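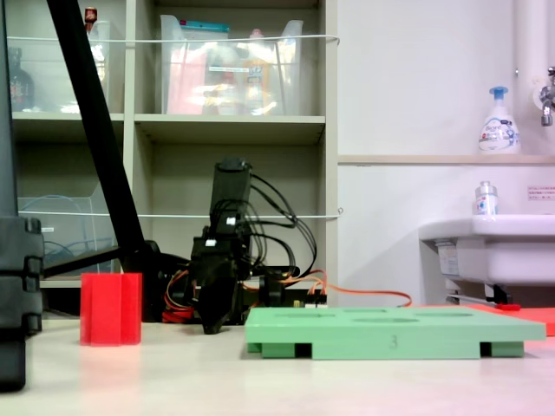 What I Learned Renting Out My Spare Room

December 15, 2025
By a staff writer at Stiltik

I put off getting a housemate for two years. I liked my quiet mornings and my half-dead ferns, and I liked walking around in a towel. Then the landlord at my place in Isstead bumped the rent again, and suddenly the little back bedroom with the ironing board in it looked a lot like money.

So in May I wrote an ad. My first try was terrible! I went on about the light in the kitchen (it is very good light) and forgot to mention the rent, the deposit or the fact that the shower takes forever to warm up. I got six replies, and every one of them asked the same thing: how much? Fair enough. I rewrote it with the number right at the top — $1000 a month, utilities split down the middle — and the messages got a whole lot more useful.

Meeting people was the part I dreaded, and I ended up enjoying it. I made coffee, we sat at the kitchen table, and I asked boring questions. What time do you get up? Do you cook? How do you feel about dishes sitting overnight? One woman asked me the same questions right back, plus a few about the neighbors, and she's the one who moved in.

We wrote things down before she brought over a single box. Who pays the internet, how long guests can stay, how much notice either of us gives. It fit on 2 pages and felt a little stiff, signing it over a plate of toast from the Antoniadis bakery, but I've gone back to it more than once (mostly about the parking spot). Check your own lease first, too. Mine needed the landlord's okay in writing, and that took weeks.

We still disagree about the thermostat. She likes it cold, I own a lot of sweaters now, and the ironing board lives behind my bedroom door, where it falls on me every time I reach for my robe.

Get our home and renting stories by email. Enter your address to sign up for the newsletter. Unsubscribe any time.

Contact us | © 2025 Husasent Media | Back to top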